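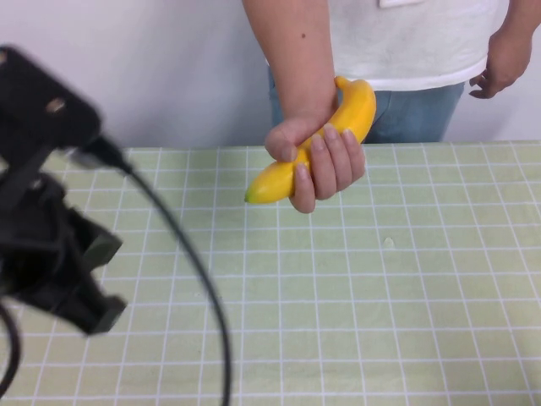
Custom car history – week 4 notes (Sembiring)

Chopped vs channeled, don't mix these up. Chop = roof lowered, pillars cut. Channel = body dropped over the frame rails. Sectioning is a strip out of the middle of the body, way more work.

Lead before plastic filler. Thats why "lead sled". Know how to spot it on a door seam.

Show circuit next time – judging sheets, paint, the TV tie-in stuff.

Read ch. 5 and 6. Sketches to Tirta Chong by 2, side veiw only.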